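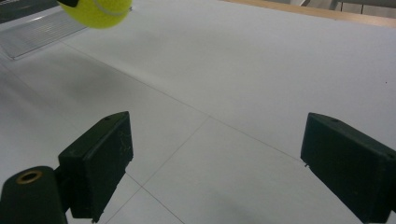
3.2 Ball Placement and Surface

Figure 2. Tennis ball over the white table. The curved seam shows on the upper right of the felt, and a soft grey shadow falls on the table to the left.

All household and leisure items in the Ornby set were handled on the same white table, so that differences in color and outline would come from the items and not from what lay under them. The tennis ball (Figure 2) belongs to the group we call soft-surfaced round items. It was harder to sort than we expected. Raters agreed on its color, yellow-green, but split over its texture, which some entered as "fuzzy" and others as "cloth." We merged the two under "felt" before scoring.

The seam caused a second problem. Its pale line changes position with every turn of the ball, and in many views it is hidden entirely. Joshi and Bråten labeled seam visibility separately, working from 1,026 views of round items, and settled disagreements in a joint pass in March. Views in which the ball was slightly blurred were kept as long as both raters could still make out the seam or state that it was absent.

Shadows were treated as part of the table. A ball resting on the surface and a ball just above it can look much alike from overhead, and the shadow is often the best clue — raters were told to check it before choosing between "on" and "above." When the shadow and the ball's outline pointed to different answers, the view was marked "unclear" and left out of the position scores in Section 4. It still counted toward color and texture.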